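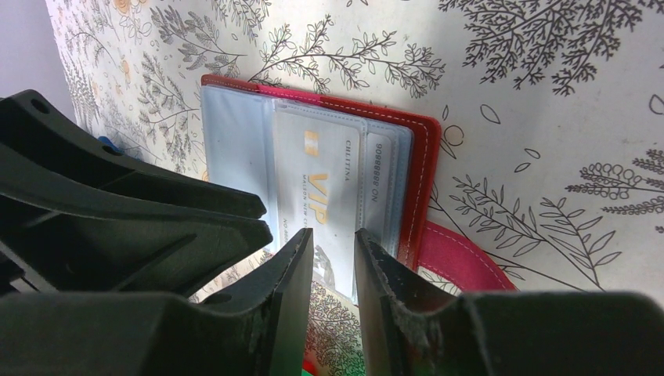

What is money, and where does it live?

Money is anything that people agree to take in return for something else. A coin is money because the baker will take it for a loaf, and the baker takes it knowing that the miller will take it for flour. If everyone stopped agreeing, the coin would only be a bit of metal.

Before money

Long ago, people often got what they needed by sharing, by owing each other favours, or by swapping. Swapping is also called bartering. You may have bartered at school, perhaps a packet of crisps for a biscuit.

Swapping works well when each person has what the other one wants. Suppose you have eggs and you want shoes. The shoemaker has plenty of eggs and wants a blanket. Now you must find somebody with a blanket who wants eggs, and then go back to the shoemaker. You must hope the eggs don't go off while you are looking.

Money gets round this. You sell the eggs to anyone who wants eggs and take the money to the shoemaker, who can spend it on a blanket.

Shells, salt and metal

People have used many things as money. Small shiny shells called cowries were used in parts of Africa and Asia for hundreds of years. They are hard, light, easy to carry and difficult to fake. Blocks of salt have been used too, and so have beads, cloth and cocoa beans.

On the island of Yap, in the Pacific Ocean, people used big stone discs with a hole in the middle. Some were taller than a grown-up. They were so heavy that they usually stayed where they were when they changed owner. Everyone simply remembered whose stone it was.

Metal was a popular choice in many places. It lasts a long time and can be melted and cut into pieces of different sizes. At first it was weighed each time somebody paid. Later, rulers had it made into coins, with a mark stamped on each one to show what it was worth. Some of the earliest coins came from Lydia, in the country we now call Turkey, more than 2,500 years ago.

Why coins have ridges

Run your fingernail round the edge of a 10p piece and you will feel tiny grooves. When coins were made of silver and gold, some people shaved thin slices off the edges and kept the shavings. This was called clipping. A clipped coin looked almost the same but had less silver in it. Grooves made clipping easy to spot, as the pattern would be spoiled.

Modern coins are made of cheaper metals, so nobody gains much by clipping them. The grooves are still handy for people who can't see well and tell their coins apart by touch.

Paper money

A bag of coins is heavy. In China, merchants began leaving their coins with someone they trusted and carrying a paper note that said how many they had left. Other people started to accept the notes as payment. In time the government printed notes of its own.

Banknotes have to be hard to copy. They may have raised print, see-through windows, shiny patches that change when you tilt them, and writing so small that you need a magnifying glass. Notes in the United Kingdom used to be made from cotton paper. They are now made from a thin plastic called polymer, which is harder to tear and can be wiped clean.

What a bank does

A bank looks after money for people and keeps a record of how much belongs to each of them. It doesn't put your coins in a box with your name on. It mixes everyone's money together and lends some of it out.

Imagine a town called Grevitz with one bank in it. Kylie McKinnon has saved up and puts £142 in the bank. Iñaki Cordero wants to buy an oven for his café, and the oven costs £3,775. He hasn't got that much, so he asks the bank for a loan. The bank lends him money that Kylie and lots of other savers have put in.

Iñaki pays it back a bit each month, with some extra on top. The extra is called interest. The bank keeps part of it to pay for its staff and its building, and gives part of it to the savers. Kylie gets a small amount for leaving her money there.

Kylie can still take her £142 out when she wants it. The bank manages this by keeping some money ready and never lending out all of it. Most savers don't want everything back at the same moment.

Paying with a card

A bank card has no money inside it. If you cut one open you would find layers of plastic, a small chip and a loop of very thin wire. The wire is an aerial. (Please don't cut one open. The grown-up it belongs to will have to order another.)

Suppose Kylie buys a kettle for £40 in a shop called Calvo. Several things take place when she taps her card on the reader:

1. The reader sends out a weak radio signal, which gives the chip enough power to wake up.
2. The chip sends back a coded message saying which account the card belongs to.
3. The message goes to Kylie's bank, along with the price of the kettle.
4. The bank checks that she has enough money and that the card has not been reported lost.
5. The bank sends back a yes or a no.

All this usually takes a few seconds. If the answer is yes, Kylie's account goes down by £40 and the shop's account goes up. The shop gets slightly less than £40, as it pays a small fee for using the card system. No coins or notes are moved. The numbers in the banks' records have changed, and that is enough.

In a way this is like the stones on Yap. The money stays put and people keep track of who owns it.

Debit and credit

There are 2 main kinds of bank card. A debit card spends money that is already in your account. A credit card spends money that the bank lends you, and you have to pay it back later. If you are slow to pay it back, you are charged interest, and a kettle can end up costing a good deal more than it said on the label.

Keeping it safe

A PIN is a secret number that goes with a card. PIN stands for personal identification number. You should never tell anyone your PIN or write it down and keep it with the card. When you type it in, cover the keypad with your other hand.

If a card is lost, its owner should tell the bank straight away. The bank can switch it off so that it won't work in any shop. Lost coins can't be switched off, so look after those as well.

Words to know

Account: the bank's record of how much money you have with it.
Barter: to swap one thing for another without using money.
Interest: extra money paid for borrowing, or earned by saving.
Loan: money that is borrowed and must be paid back.
Mint: a place where coins are made.
Polymer: a kind of plastic, used for some banknotes.

Something to try

Ask the oldest person you know what they could buy with their pocket money when they were your age. Write down the things and the prices. Then find out what the same things cost now. Prices going up over time is called inflation, and we have a separate page about it.

Written by Veerle Wuyts. Checked by Rosário Rebelo.

Contact Zastside Young Readers | © Zastside | Back to top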